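## Setting a table for a robot arm - a few things I've learned

If you've got an arm going at home or in a shared shop and you want it doing kitchen jobs, start with the table, and start with the mat. Ours is dark brown, and it made a bigger difference than the 300 lines of code I'd rewritten the week before! Pale dishes stand out nicely on a dark surface, and they don't skate off when the fingers bump a rim.

Next, pick dishes with something to grip. Miloslav Zelenák swears by ridged rims, and after a long Sunday of trying everything in my cupboard I've come around to his way of thinking.

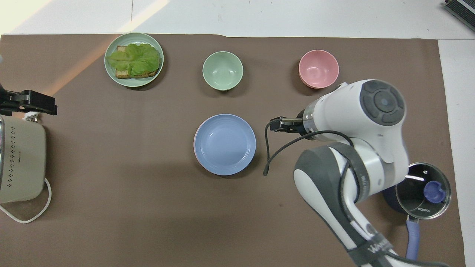
*Sandwich plated, bowls out, gripper over by the blue plate.*

Watch your cables, too. Leave a generous loop near the gripper so the wrist can turn freely, and keep appliance cords off to the side (I tape mine down at 5 points, which my family finds a bit much). Lids with a good fat knob are easier to grab than flat ones.

And do check where the sun lands before you calibrate - a bright patch on the mat will creep along all afternoon, so I draw the blinds first and then put the kettle on.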